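Plomcombe Wrist View Kit
Two-arm camera and calibration set for manipulation research

Part of the Luramthorpe bench range
Lead time: 3 weeks
Support: email, answered by the people who built it

Overview

The Plomcombe kit puts a small camera on the wrist of each arm in a two-arm setup and keeps both video streams on the same clock as the joint readings. It is sold to labs that train policies from demonstrations and want wrist views they can rely on from one session to the next.

The kit grew out of a study we ran on our own bench. We wanted to know how much a policy loses when the other arm comes into a wrist camera's view. Most of our early recordings avoided this by keeping the arms apart, and the policies trained on them did badly as soon as the arms had to work close together.

What is in the box

Two wrist cameras with brackets
Two cable sets with strain relief
Sync unit with power supply
Calibration card and stand
Recording software, with license for one bench
Printed setup guide

Arms, grippers and the host computer are not included.

The method

Kidus Nigatu planned the study and wrote the recording software. We collected 1,166 demonstrations of tabletop tasks with both arms running. They were split by how close the two grippers came to each other, using joint positions and the measured distance between the arm bases. No one sorted the video by eye.

We then trained the same policy on two sets of equal size. The first held only demonstrations where the arms stayed apart. The second included close passes in the same proportion as the full collection. Both policies were tested on the same tasks, from the same starting positions, with 40 trials each.

The policy trained with close passes finished 19 more trials than the other one. Most of the difference came from handovers and from picks near the middle of the table. On tasks where one arm could stay parked, we saw little difference between the two.

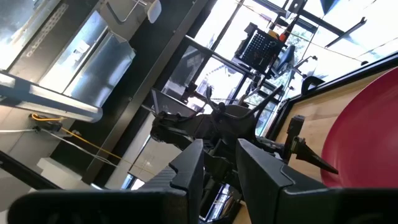

We repeated the test in August at Kornham, on a second bench with different lighting. The gap was smaller but went the same way. We have not tried it with arms of very different sizes, and we would be glad to hear from anyone who has.

Lighting and exposure

Wrist cameras swing through bright and dark parts of a room in a single motion. Automatic exposure is on when the kit ships. For training data we suggest locking it at the start of a session, at the level that suits the tabletop, and accepting that windows will wash out. The setting is saved with every recording.

Compatibility

The brackets fit the Alemneh two-finger gripper without changes. For other grippers, send us the flange drawing and we will tell you if an adapter exists. Recordings are saved with separate files for video and joint data, matched by timestamp.

Ordering

Quotes are good for 40 days. Labs that already own the Luramthorpe sync unit can order the cameras and brackets alone. The demonstration set from the study is available on request to kit owners, along with the training settings for both policies. Spare cable sets are stocked and ship separately.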